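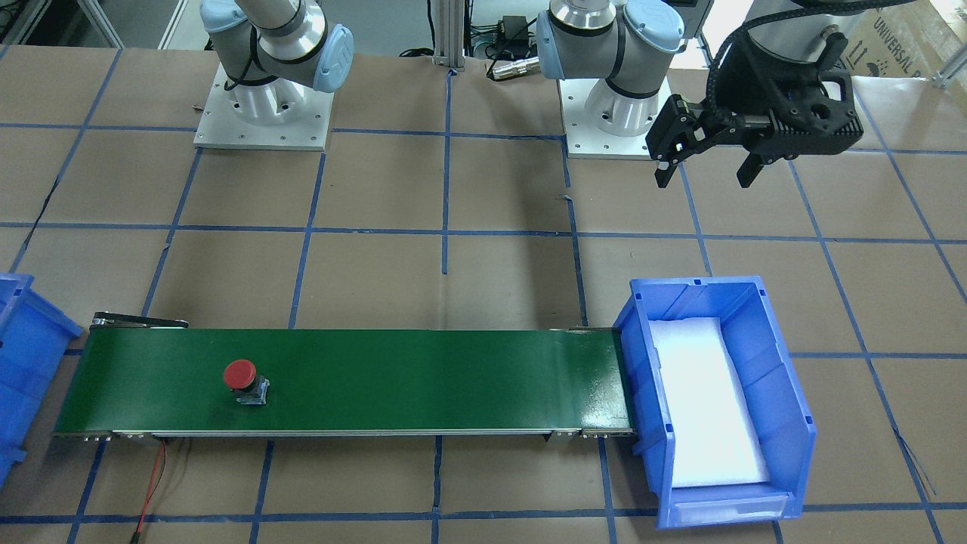 Square white mounting plate with screw holes at its corners

Mounting plate

A mounting plate (also base plate or footplate) is a flat piece, most often metal, placed between a column, machine or fixture and the surface that carries it. It spreads the load over a larger area and gives the fasteners a place to pass through. Plates are used under steel building columns, pumps, handrail posts and bench tools.

Thickness is set by bending. The part of the plate that extends past the footprint of the load acts as a short cantilever, pushed upward by the bearing pressure beneath it. Edge distance — the gap from the center of a hole to the nearest edge — is checked separately. 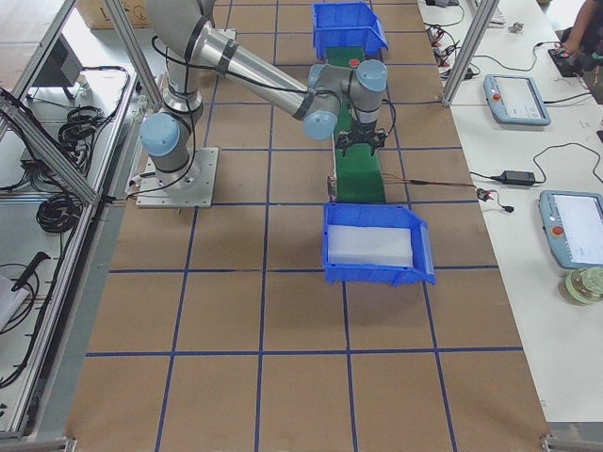
Entry by Oliwia Baran; revised by Dardo Ibarra

Materials and finish

Low-carbon steel is the usual choice in buildings. Aluminum is common on light equipment and needs isolation from steel fasteners in damp locations. Outdoor steel plates are galvanized after drilling so that the hole walls are coated too.

Leveling

Column plates are set on shims or leveling nuts, and the gap below is packed with grout. Bench plates are normally bolted straight down. On a surface that is out of flat, tightening the corners in diagonal order reduces distortion.

Local practice

The Verdale mill survey, compiled by Chinyere Oyelaran, lists 1,846 cast iron plates still in service, 3 of them carrying the mark of the Iyamu foundry. Most have slotted holes, a local habit that allowed line shafting to be realigned without redrilling the floor.

See also: Anchor bolt; Bearing pressure; Grout; Shim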